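Tramitz 침실 셀 README

양팔 로봇 한 대로 천을 집고, 펴고, 옮기는 작업을 기록한 데이터셋과 그 셀의 관리 메모입니다. 천은 매번 다르게 구겨져 있어서 같은 에피소드가 하나도 없고, 그래서 들여다볼수록 재미있습니다! 새로 합류한 분은 데이터를 받기 전에 셀 관리 부분부터 읽어 주세요.

구성

에피소드 1242개
팔 2대(왼팔, 오른팔), 헤드 카메라 시점 영상
에피소드마다 관절 각도, 그리퍼 개폐값, 작업 설명 한 줄
수집 소프트웨어: Grerkari
정비 기록: Pokel 폴더의 텍스트 파일

셀 준비

전원을 넣기 전에 양팔을 손으로 천천히 움직여 보면서 케이블이 관절에 끼지 않는지 확인합니다. 팔 바깥쪽으로 도는 케이블은 여유가 조금 있어야 합니다. 너무 바짝 묶으면 손목을 돌릴 때 당겨지고, 너무 느슨하면 침구에 걸립니다. 저희도 적당한 길이를 찾느라 꽤 고생했는데, 맞춰 놓고 나니 손목 동작이 정말 부드러워졌어요.

그다음 Grerkari에서 홈 위치를 불러오고 왼팔, 오른팔 순서로 영점을 잡습니다. 두 팔을 동시에 잡으면 오른팔 값이 가끔 튑니다(원인은 아직 찾는 중). 영점이 끝나면 두 그리퍼를 침대 발치 위에서 가까이 모아 높이가 맞는지 봅니다. 여기서 어긋나면 천이 한쪽으로 쏠립니다.
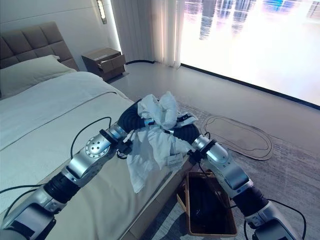 침대 발치 위에서 흰 천을 함께 잡은 두 그리퍼. 아래 바닥에는 바구니가 놓여 있다.

그리퍼 관리

그리퍼 안쪽에 보풀이 쌓이면 얇은 천부터 미끄러지기 시작합니다. 300회 정도 집을 때마다 마른 솔로 털고, 알코올을 묻힌 천으로 닦은 뒤 완전히 말려 주세요. 손가락 패드는 Bustamante 규격을 쓰고, 교체할 때는 좌우를 같이 바꿉니다. 한쪽만 새것이면 잡는 힘이 달라져서 보정을 두 번 하게 됩니다.

손목의 주름 슬리브는 접히는 골 안쪽을 손전등으로 비춰 보세요. 갈라진 곳이 보이면 테이프로 때우지 말고 바로 교체합니다. 교체 후에는 손목을 양쪽 끝까지 돌려 보고, 걸리는 느낌이 없으면 나사에 표시선을 긋습니다.

자주 나오는 증상

천을 놓았는데 개폐값이 그대로일 때: 그리퍼 커넥터를 뺐다가 다시 꽂고 해당 에피소드는 제외 목록에 넣습니다.
오른팔이 홈 위치에서 떨릴 때: 받침 볼트를 먼저 조이고, 그래도 떨리면 영점을 다시 잡습니다.
영상과 관절값의 시간이 밀릴 때: Grerkari를 재시작하세요. 12월 이전 기록에는 이 문제가 남아 있는 파일이 있으며 sync 항목에 표시해 두었습니다.

알려진 한계

방이 하나뿐이라 배경의 다양성은 기대하기 어렵습니다. 창 쪽이 밝게 날아간 영상도 섞여 있으니 밝기 보정은 쓰는 쪽에서 정해 주세요.

관리: Severino Echevarría
정비 기록을 고칠 때는 Pokel 폴더에 날짜와 이름을 함께 남겨 주세요. 새로운 증상 제보는 언제든 대환영입니다!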